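Bread With Less Salt: Report of Our Student Project

1. Question
We wanted to know if people notice when a simple white loaf has less salt. Our group baked 3 loaves in the kitchen of Zutton college, with the same flour and yeast.
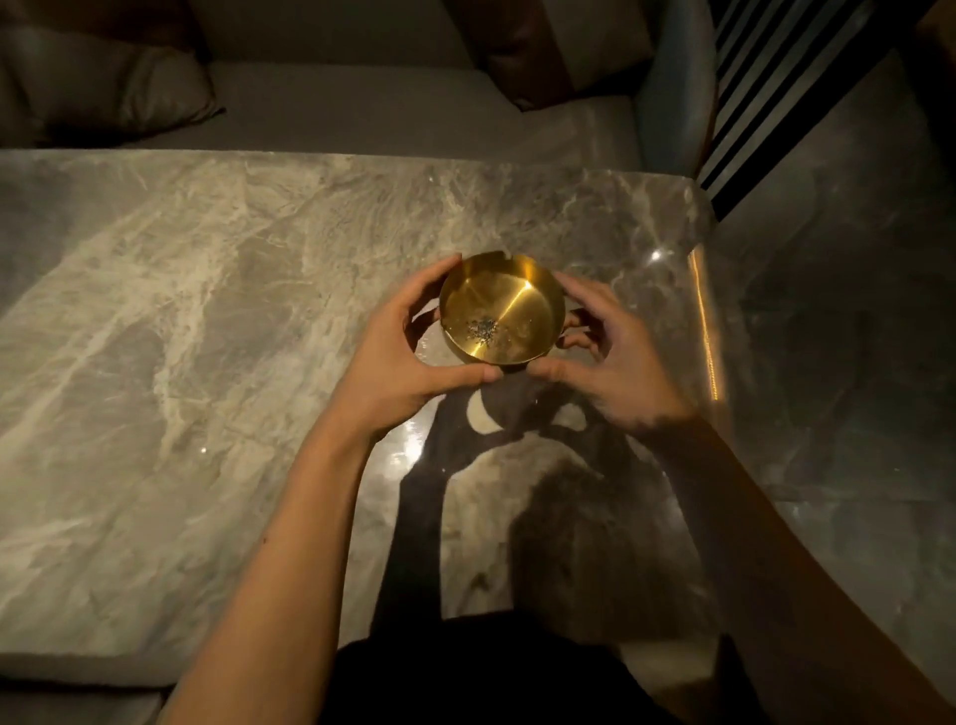 2. Method
Each loaf was left to rise until double. The first had the full salt, the second had half, the third had none. We gave small pieces to 158 students and teachers.

The pieces had no labels. Everybody drank water between the samples.

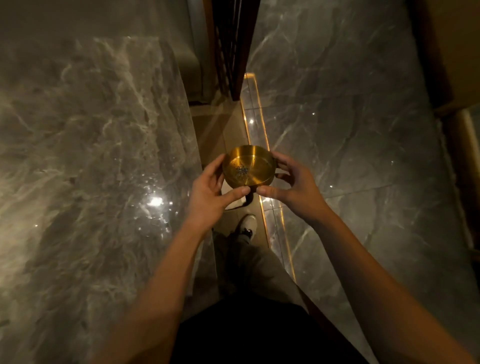 3. Result
Most tasters chose the full salt loaf. The half salt loaf was close behind it. The loaf without salt rose too fast and its crust stayed pale. In October we will repeat the test with rye.

Filed under: Student Projects, Baking

Recent reports
- Siner: Butter or Oil in Sponge Cake
- Fenska Sourdough Diary

2 comments
Did you bake them on the same day?
Half salt is enough for me, good work!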